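News from the Vestcombe Online Sellers' Circle
11/09/2024

Moving your shop listings without losing your mind

Well, the summer has flown by, and I know from my inbox that a good many of you spent it wondering whether to move your little shops from Reinholz over to Bumon. I made the jump myself in July, with 32 listings and a very large pot of tea, and several of you have asked me to write down how it went. I shall try to keep it short (my daughter is laughing as I type that).

First of all, don't close your old shop before the new one is open. I know it sounds obvious, but the old site's closing page looks very much like its holiday page, and I had my pointer hovering over the wrong button for a good few seconds. Put the shop on holiday, have a biscuit, and then go and download your listings as a spreadsheet. You'll find it under Account, then Records, then a little grey link at the bottom that you could easily miss.

Now, the spreadsheet is a help but it isn't magic. Titles and prices came across nicely. My descriptions didn't! Bumon stops at 900 characters, and mine do tend to ramble, so anything longer was simply chopped and I had to go back through and trim them one by one. It took me three evenings, and I can't say the listings are any the worse for it. Postage has to be typed in afresh as well, so have your weights ready before you start. 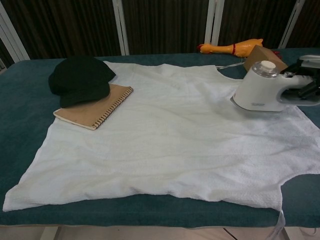 A plain notebook, closed, on a white towel.

I do recommend keeping a written list as you go, on paper if you're like me. Old item number on the left, new one on the right, and a tick when the postage is done. The two sites number things quite differently, and when a lady in Cernville wrote to ask after something she had saved on the old site, I was able to find it for her in a minute or so, where otherwise I would have been scrolling until bedtime.

Your reviews, I'm sorry to say, stay behind. I felt that one rather keenly. What you can do is put a few lines from old customers in your shop profile, provided you ask them first, and everyone I wrote to was very kind about it. I also popped a note on the old shop page with the new shop name, and left it there until the last orders had gone out.

As for fees, please do your own sums, as it depends so much on what you sell. I pay a bit less per sale now and a bit more each month, and in a quiet month that works out worse. If most of your items are small and cheap you may well be happier staying put, and there's no shame in that at all.

We'll be going through the whole business at our next get-together in the Vestcombe library, upstairs in the computer room. There are 15 places, and I've already got my name against one of them! Bring your own laptop if you can, and your password, which somebody always forgets (it was me last time). To book, reply to this newsletter or leave a note at the library desk.

Halima Nnaji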